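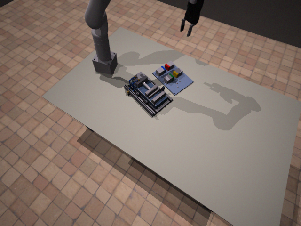 Section 3: Re-grouting Small Floor Tiles with Leckie Floor Grout

If you've come straight from Section 2, your old grout is out, your knees are probably complaining, and you deserve a cup of something before going any further. Go ahead, we'll wait! Floors made up of small square tiles have a great many joints for their size, so this part of the job takes longer than people expect, and it goes best when you aren't in a hurry to get dinner started.

Before you begin

Vacuum the joints one more time, even if you did it yesterday. Dust settles overnight and grout won't hold well to it. Check that the room is comfortably warm and that the floor has no damp patches. If your tiles are in mixed shades, as so many kitchen and hallway floors are, hold the Clalholm color card against several different spots in daylight. A grout that flatters a peach tile can look rather muddy beside a brown one, and it's much nicer to find that out now.

Mixing

1. Pour the measured water into a clean bucket first, then add the powder a little at a time. The correct amount of water is printed on the side of your bag and varies with the color.

2. Stir slowly with a margin trowel until you have something like thick peanut butter with no dry lumps hiding at the bottom.

3. Let the mix rest for 7 minutes, then stir again. It will feel stiffer. Please don't add more water, however tempting it is, or the color may dry patchy.

Note: Mix only what you can spread in one go. For a first-timer that is usually half a bag or less.

Spreading

4. Start in the corner farthest from the door. Scoop a little grout onto the float and push it into the joints, holding the float at a low angle and working diagonally across the tiles.

5. Go over the same patch again with the float held nearly upright to scrape off the extra.

6. When the grout in the joints is firm to a light touch, wipe with a well-wrung sponge. Rinse the sponge often and change the water as soon as it looks cloudy.

CAUTION: Wet grout is caustic. Wear waterproof gloves and eye protection, and rinse any splashes off your skin right away.

7. Buff away the thin haze with a dry cotton cloth once the surface has dried. Old T-shirts are wonderful for this.

Letting it cure

Keep everybody off the floor for a full day, pets included, and hold off on wet mopping for 3 days. If you plan to seal the joints, turn to Section 4 before opening the Greltix sealer, as it needs a longer wait than the grout does.

Stuck on something? Write to Seema Kandpal at the Jorkia help desk and tell her the color name and batch number from your bag.

Section last revised Sunday, July 26, 2020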